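Ticket 384 — marks on dark table top, meeting room
Opened: February 16, 2024
Product: Vedetti table, dark finish
Status: waiting on customer

Hi there! I'm hoping you can help, because this table is driving me a bit batty. We bought it from Rusterska in December, and every time I wipe it down I get a greyish haze that only shows up when the light comes in low. I've been using the Evangelista spray (200 mL bottle, nearly gone already) with a microfibre cloth, and the haze comes back as soon as it dries.
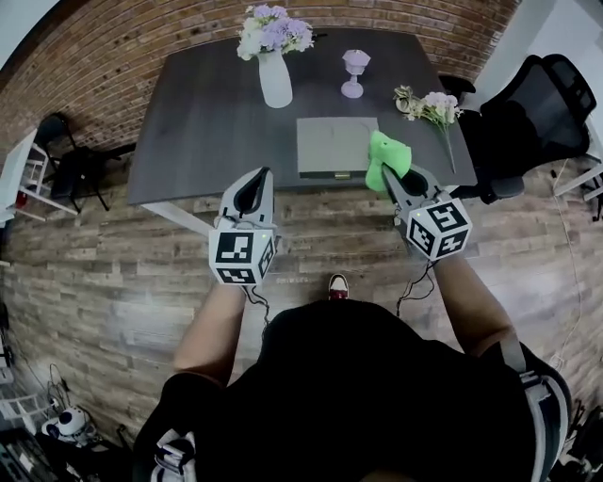
Green cloth, dark grey table, flowers at the far left.

What I've tried so far:

Warm water only, no spray. A bit better, but it left streaks.
Spray on the cloth instead of the table — no change.
Fresh cloth, washed without softener. I honestly thought that would fix it!

The haze is worst where the vase usually stands, so I've been moving the flowers (they're artificial, so no water leaks to blame) and going over that end again. I paid 70 dollars for the care kit and would love to get some use out of it, but I don't want to wreck the colour either. 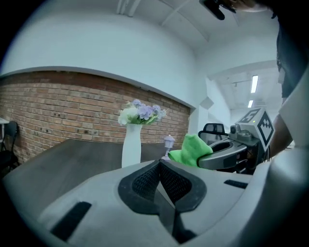 Darnudness: Same haze on my dark one. Mine was old polish building up, and the spray just pushed it around. I did 3 passes with a drop of dish soap in warm water, then plain water, then a dry towel. Try a corner first.

Thanks, I'll do the corner by the wall tonight and leave the spray in the cupboard. Could you please keep the ticket open until I've seen it in morning light?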